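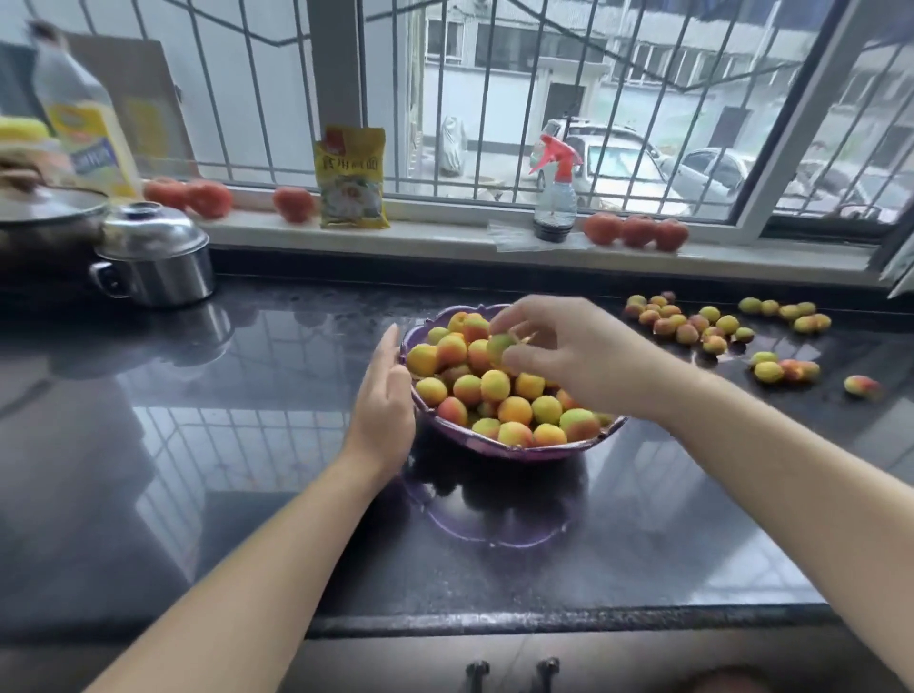 Two readers wrote to us that the smoke from last year's cook-off reached their kitchens before the first ribs were ready, and one of them asked if it could start later. The organizers of the Ouellet Barbecue Weekend agreed. This October the fires will be lit at 136 Wustholm Road, on the far side of the river, and not before 7 a.m.

So far 41 teams have signed up – two more places are open until Wednesday. The winner in brisket receives $1,000. Plates from the Evia and Zekia grills will be sold from noon.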